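Stasta Community Forum > Storage and Sync > Albums and sharing
Topic: Shared album shows everything twice after moving from Pruvo

mahlet_y
Hi all, I moved my photo library over from Pruvo in March and for a while it was great. Now one shared album shows every picture twice on the web, but only once on my phone. The album says 24 items and I put in half that.
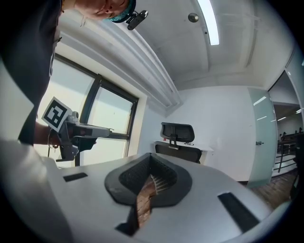
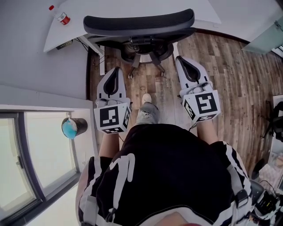
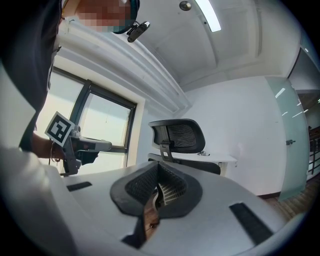

I don't want to start deleting copies until I know which one is real. Has anybody had this?

bgashaw
Yep, had it. Go to Settings, then Connected Folders, and see if the same folder is listed two times. The importer adds its own copy of the folder and then the desktop app adds it again when you sign in. Remove the second one and the doubles go away in a few minutes.

mahlet_y
Only one folder listed :( I signed out and back in too, same thing.

kiros.w
Please don't remove connected folders before you've made a backup! I followed that same advice last year and lost the captions on 1737 pictures. The pictures came back from the trash fine, the captions didn't.

bgashaw
That was the old app though. They changed it so removing a folder only unlinks it. I've done it on 5 machines and never lost a thing.

kiros.w
Did you have captions on any of them?

bgashaw
...no. OK, fair point. Back up first.

Meron S
Mahlet, are the doubles exactly the same size? Click one, open Details, and look at the Added By line. If one says your name and the other says Import, then what you've got is two real files and the phone is just hiding one (there's a "stack matching photos" switch on the phone, on by default, and the web page doesn't have it at all, which drives me up the wall).

mahlet_y
Oh! Yes, one says Import and the other says me. Same size, same name except the import one has a (1) on the end. And the switch is on in the phone app. So the phone was the one fibbing all along?

Meron S
Pretty much. Sort the album by name, select the (1) files, and pick Remove from Album, NOT Delete. They stay in your library that way and the people you shared with won't get an email for each one.

maarja_k
I'd keep the import ones and take out the others, personally. Mine from Pruvo had the right dates and the ones the desktop app uploaded all had the upload date. Check that before you pick a side.

Meron S
Mine were the other way around, so yeah, check the dates. I used Tendgate to compare them but for an album this small you can do it by eye.

kiros.w
Tendgate wants access to your whole account just to look at one album. No thanks.

Meron S
You can give it one folder. It's under Advanced.

mahlet_y
Dates are right on the import ones and wrong on mine, so I went with what Maarja said. Took mine out, left the (1) files in. The web now shows 12 and the phone shows 12. Thank you!! Is there any way to get rid of the (1) in the names without doing them one at a time?

bgashaw
Select all, then Rename, but it'll number them in whatever order they're showing. Sort by date first.

maarja_k
And do it in the library, not in the album. In the album it only changes the title people see.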